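Minutes of the method meeting, Monday, February 28, 2022
Present: Melina Tsakiris (chair), Shahla Kermani (minutes), two students from the Brikby project

1. Matters from last time
The Masport order is still open. Melina will call them again.

2. Hand-held grippers, clear containers
Shahla reported on the storage box task. The wrist view is the hard one – the wood grain shows through the hazy walls, and glare on the table can be taken for an edge. Students asked if the clips and pegs on the box could serve as landmarks. Agreed to try it, white parts first. The foam pads on the finger tips are frayed and should be replaced before the next set.

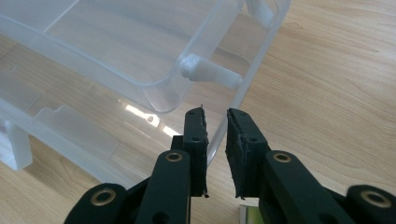 3. Two-handed recording
Each session is now 100 demonstrations, one person holding both grippers. The target of 700 stands. Melina wants the head view kept in training for this task, as it takes in the box and both grippers together.

In the comparison on held-out trials, the policy with head and wrist views completed 18 and the policy with wrist views only completed 16. Shahla thought the gap too small to report. More trials will be run before anything goes in the paper.

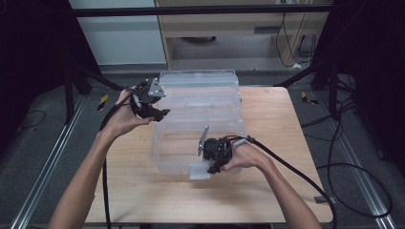 Elenberg Manipulation Group

4. Cables
The right cable can pull on the gripper when the arm reaches across. Students will test a longer lead.

5. Next meeting
Shahla to send round the trial sheet beforehand. Draft of the method section is due in August.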